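Skellport Chapel to Welcome Back Pastor Effiong for Weekend of Prayer

Jan 27, 2024

Members and friends of Skellport Chapel are invited to a weekend of prayer and teaching with Pastor Tamunoemi Effiong, who served our congregation as assistant pastor before he moved to Heneck to start a new church. He will preach in the morning and in the evening, and he will also meet with the youth group after the shared lunch.

The church in Heneck began in a rented room above a bakery with the Effiong family and a few neighbors. Today 69 people attend regularly, and the room has become too small for them. In July they signed an agreement to use the hall of a former primary school on Wike Road. The hall needs a new roof on the north side and also new wiring. Pastor Effiong will speak about this work and about the families who have joined the church.

His messages will be taken from the book of Nehemiah. The morning message is on chapter 2, where Nehemiah goes out at night to look at the broken walls. In the evening he will continue with chapter 4. Those who wish to prepare may read the two chapters at home.

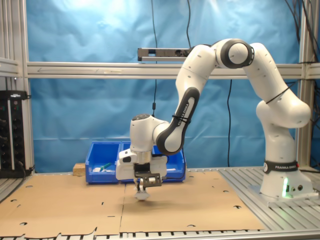 A white robotic arm marked "Franka Emika," mounted on a slatted table surface.

Abimbola Briggs, who leads the mission group, has visited Heneck and will give a short report before the evening service. "They pray for us by name every week," she said. "I was ashamed a little, because I could not say the same about us. I hope after this weekend we will do it also."

A special offering will be received at both services. The mission group has set a goal of $3000 for the roof. The Christmas offering for the same purpose brought $3236, and this money was already sent to Heneck with our thanks to all who gave. Checks should be written to Skellport Chapel with the word "Heneck" on the memo line. Gifts may also be left in the box near the library door.

Lunch will be served in the lower hall after the morning service. Families are asked to bring a main dish or a salad that is enough for their own household and for some guests. Drinks and bread will be provided. Please write your name on the bottom of your dish, as several bowls from the harvest supper are still waiting in the kitchen for their owners.

The youth meeting will follow lunch in the upper room and should last one hour. Children under six may stay in the nursery during both services. The choir will practice before the evening service, and new singers are welcome to come without asking first.

Anyone who needs a ride, or who can offer one, should speak to Abimbola Briggs or sign the sheet at the welcome table.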